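Kalden Belt Bag, reviewed
2026-09-02

Putinen has spent two years making handbags too small for a phone, so the Kalden arrives as something of a peace offering. It's a belt bag in pebbled leather, it costs $729, and it holds a phone. Progress.

The leather is lovely, I'll give them that. Mine is the brown they call Caruso, a name that adds nothing to the color and probably a fair bit to the price. The zipper runs smoothly and the lining is a sturdy cotton twill. The strap adjusts from 35 to 40 inches, which will suit you if your waist falls inside those 5 inches and you never plan to wear it over a coat.

I wore mine crossbody to a gallery opening, where two people complimented it and one asked if it was from Pindow. Pindow's version is a third of the price. I smiled and changed the subject.

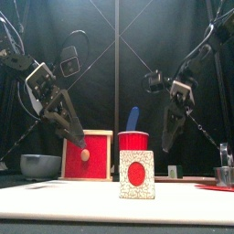 Does the leather scratch?

Easily, and mostly along the flap where the buckle rubs. A little neutral cream hides the worst of it.

I'm keeping mine, mainly because the return window closed.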